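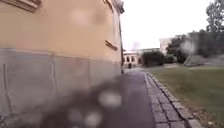 Page last changed: 2018-03-26

Speaker notes: Walls, plinths and paths
Haris Stojanović, talk for the Gedbridge estate maintenance evening

Start without the slides. Ask who has walked round the outside of their own block this winter. Wait for hands. Then put the first picture up and leave it up.

Opening
I look after the outsides of buildings for a housing firm called Prikuvis. Tonight is about the bottom two metres of a wall and the ground next to it. Roofs are another talk (October, if the hall is free).

Point to the wall first. Ochre-yellow paint above, grey plinth below. The plinth takes the splashes and the knocks from bikes and bins, so it gets the tougher finish. The thin upright joints split it into panels. If one panel is damaged you can often put right that panel and stop at the joint. Say this slowly, people like to write it down.

The blotches
Faint pale patches just above the plinth. Ask the room what they think. Someone will say damp. Someone will say old paint. Both are fair guesses and you can't tell from a picture. Go through what I would do on site:
Put a hand on it. Look again after a dry spell and again after rain.
Rub it. If white powder comes off it may be salts. Brush it off dry and don't wash it.
Check the ground level outside against the floor level inside.
Find out when it was last painted and with what. Nolte keep the old paint records for our blocks, ask them before ordering anything.
Do not paint over it in the first year you notice it. We did that at Zorkthorpe and had to do the whole side again. The bill was 1578 and I still get asked about it.

Drainpipe
Far corner, running down to the ground. Narrow pipe. Tell them to go out in heavy rain and watch theirs. Look at the brackets, then the joints, then where the water goes at the bottom. A leaking joint marks the wall behind it and you will see it best from the side.

Window sills
Small brown one farther along. A sill should stick out far enough for water to drip clear of the wall. Run a finger underneath for the drip groove. If it is full of paint, scrape it out. Takes 2 minutes with an old screwdriver.

The path
Dark asphalt, straight along the building. Smooth, good for prams and wheelchairs. It needs to fall away from the wall. Test it with a long level or a bucket of water. (Bring the level. Pass it round.)

On the right, square stone setts in rows, then a raised kerb, then grass. Things to say about this kind of edging:
Weeds come up in the joints. Scrape in spring, then brush in fresh sand.
Where a sett rocks, lift it and bed it again the same week.
A raised kerb keeps soil off the paving, but check that water has a way out.

The lawn
Mostly even green. Brownish patches at the bottom right where there are fallen leaves and bare earth. Rake first, loosen the soil, then seed when it is warm enough. Keep people off for 3 to 4 weeks.

Questions
Likely ones: who pays for the path, can we plant climbers on the wall, what colour for the plinth. For climbers, the answer at Prikuvis is no on painted walls. Colour is for the residents to vote on.

Handouts are on the table by the door. Collect the level before people leave.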